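Torel Opens Furniture Hall at Tekergate

TEKERGATE, 2019-02-05. Torel, the maker of work tables and room panels, today announced the opening of a new hall at its Tekergate site. The hall will house the company's Sequeira line of rectangular work tables and the Eredard line of plain wall panels, which until now were shown in separate buildings.

The hall is arranged as 23 bays. Each bay holds one table and a set of panels, so that visitors may judge the height of a tabletop and the color of a wall together. Schools, workshops and small offices placed most of the company's orders last year, and many of those customers asked to see the two lines side by side before buying.

Sequeira tables are offered in three lengths. The tan top remains the standard finish, and other colors may be ordered for an added charge. Eredard panels are sold singly or in sets, and the pale grey-lavender shade joins the range this season. Panels in that shade have been set up at the back and on both sides of a tan table, with the side panels sloping in toward the back one.
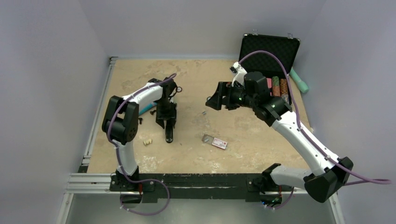 Visiting the Hall

The hall will receive trade visitors from the first week of March. Visits are by appointment and last up to three hours. Groups are asked to write to the Tekergate office in advance and to state which bays they wish to see. Floor plans may be brought along, and staff will help match table lengths to the space available.

Orders and Delivery

Torel will hold 500 tables in stock at Tekergate for direct delivery. Orders for standard finishes will be filled from this stock. Special colors will continue to be made to order, and delivery dates for these will be confirmed in writing. Prices for existing customers are unchanged, and open orders are not affected by the move.

About Torel

Torel makes tables, panels and storage for places of work and study. Its main office and its new hall are both located in Tekergate. Press inquiries should be addressed to the Torel press office.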